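Re: Hardwax oil on a beech worktop, second coat won't cure
Finishes and Surface Prep > Oils and Waxes

berrada
Posts: 2,076
Bench top is solid beech strips, glued up, sanded to 120 then 180. First coat of Wilta clear hardwax oil went on with a white pad and was dry overnight. Second coat went on Saturday and is still tacky in patches two days later. Shop is unheated but it's May, so temperature is not the problem. Do I scrape it, or wait?

tenonsaw_6
Posts: 300
How long did you leave the second coat before wiping off the excess? Most second coat failures are film thickness. The wood is already sealed and takes up very little, so whatever you leave on top has to cure as a film, and these oils are not made for that.

berrada
Posts: 2,076
Did not wipe. The tin says to apply thinly and leave.

tenonsaw_6
Posts: 300
Then it was too thick. Rub the tacky patches with a rag damp with mineral spirits, buff dry, give it a day with the door open. Put the rags outside flat, not in the bin.

mutitz
Posts: 200
Disagree with the wiping advice. Hardwax oils with a high solids content are meant to be left. If you wipe the second coat you end up with one coat and a dirty rag. I would look at the sanding first. 180 on beech is too fine for a first coat, it burnishes the surface and the oil sits on top. Stop at 120.

tenonsaw_6
Posts: 300
If 180 were the cause, the first coat would have failed as well. It was dry overnight. Beech is diffuse porous and takes oil fairly evenly at either grit.

mutitz
Posts: 200
The first coat can feel dry and still be badly keyed. Tape test it.

berrada
Posts: 2,076
Did a tape test on a dry section. Nothing lifted. Mutitz, I take the point on grit, but I don't think that is it here.

pinshop
Posts: 6
Was the tin stirred? The waxes and the matting agent settle. If you pour from the top without stirring, the first coat is mostly oil and the last one is mostly sludge. I had the same patches on a stair tread.

berrada
Posts: 2,076
Shaken, not stirred to the bottom. There was a layer down there when I checked just now.

tenonsaw_6
Posts: 300
That would do it, together with the thickness. Same fix. Stir with a flat stick until nothing drags, and leave it to stand so the bubbles come out. I'd still wipe after ten minutes.

mutitz
Posts: 200
And I'd still not wipe. Use less to begin with. A pad that is nearly dry will tell you when the surface has had enough.

berrada
Posts: 2,076
Cleaned back the patches with spirits, no scraping needed. Third coat will go on half the top wiped and half unwiped, and both halves get a glass of water left on them overnight once they have had a full week. Julia bench plans call for a recoat every year, so I'd like to know which half is easier to patch. Light brown planks with fine lines running along them:
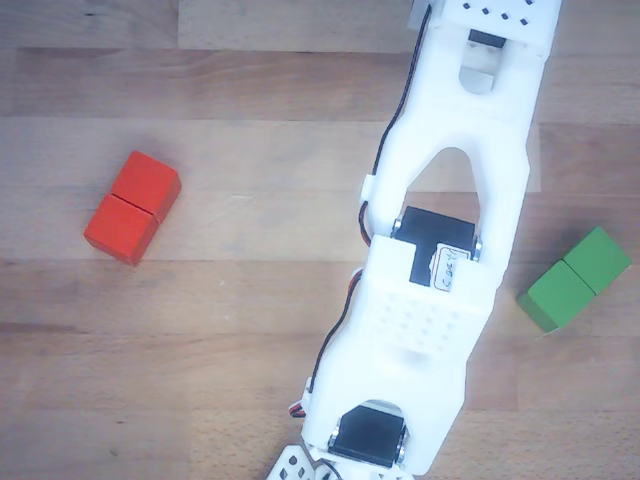 pinshop
Posts: 6
Mark which half is which on the underside. And try coffee as well as water, it finds the thin spots a lot faster.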